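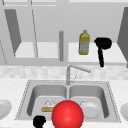
Double-basin stainless steel sink in a white countertop, sponge in the left basin.

FRASER PUBLIC TELEVISION
Program Advisory Board
Minutes of the regular meeting, June 6, 2026

Call to order
The chair called the meeting to order at 10 a.m. in the Fraser studio building. A quorum was present. The program director, the education coordinator and the station's web editor attended as staff. A producer from Pindik joined by phone for the item on the Flomwood series and left the call when it was finished.

The agenda was approved with one change. The item on the fall pledge schedule was moved to the end.

Minutes of the previous meeting
Approved with a correction. Under "Rights," the draft said the church recordings had been cleared. They had been requested. The clearance letter arrived after that meeting and is now on file.

Flomwood documentary series
The producer reported on the four-part series on the history of the Flomwood neighborhood. Parts 1 and 2 are locked. Part 3, which covers school desegregation and the teachers who lost their positions when the Flomwood school closed, is in rough cut. Part 4 covers the highway clearance and the years after it, and two interviews for it remain to be filmed.

The archive search has produced 51 family photographs with signed releases. A further group of pictures came in without dates or names. The producer asked that these not be used on air until the families have had a chance to look at them. The board agreed.

A member asked whether Part 3 would include the school board's side of the closing. The producer said the written record of the board's votes is read on screen, and that a former board employee has been interviewed. The member asked to see the rough cut before the next meeting. The program director will send a viewing link to all members.

There was discussion of the narration. Two members who had watched Part 1 felt the opening gave too much time to the founding of the railroad yard and reached the first Black-owned businesses late. The producer said the order could not be changed now that the part is locked, but that the short preview could open with the barbershop interview. Members were in favor of this.

Motion: To accept the progress report and to ask Pindik to open the preview with the barbershop interview. Moved, seconded, carried. One abstention.

Broadcast dates
The program director proposed running the series on consecutive Tuesday evenings in August, one part a week, with a repeat of each part the following weekend. A member preferred to wait until school is back in session so that classes could watch at the time of broadcast. The education coordinator said teachers mostly use recorded clips and would rather have the material before classes begin.

Motion: To schedule the series for August as proposed. Moved, seconded, carried.

Online viewing
The web editor reported on the offer from Wusora to carry the series online. Under the offer, each part would be free to watch for 15 days after its broadcast and would then be open only to station members. Closed captions are included. Spanish captions are not, and would have to be supplied by the station.

Members questioned the length of the free period. Several felt that people who gave photographs and interviews should be able to watch at any time without paying. The web editor said Wusora has issued access codes for this purpose to other stations and that she would ask for the same terms in writing. The board took no vote. The item will come back when an answer has been received.

Preview screening
A public preview of Part 1 will be held in the Flomwood branch library. The room holds 100. Seats will be set aside first for people interviewed in the series and for the families who lent photographs. The rest will be offered through the library desk, with no charge.

The education coordinator will lead a short discussion afterward. A member asked that the discussion be recorded for the library's local history collection. The library will be asked for permission, and a notice will be posted at the door.

The hearing loop in the library room was reported out of order in the spring. The program director will find out whether it has been repaired.

Classroom guide
A draft of the teacher's guide was passed out. It has a section for each part, a timeline, and a list of further reading. Comments from members:
The timeline should show the voting rights years in more detail.
The map of the old business district needs street names.
The reading list is mostly for adults. Middle school titles should be added.
The word "blight" appears in quotation from city documents and should be explained where it first comes up.
Written comments go to the education coordinator.

Viewer mail
Received and filed. Most of the letters concerned the late start of the Sunday concert broadcast, which was caused by a feed problem. One viewer offered a box of church programs from Flomwood. The letter has been passed to Pindik.

Fall pledge schedule
Not reached. Carried over to the next meeting.

Next meeting
To be held in the same room, after the preview screening. The program director will send the date to members.

The meeting was adjourned at 11:40 a.m.

Respectfully submitted,
Recording Secretary, Program Advisory Board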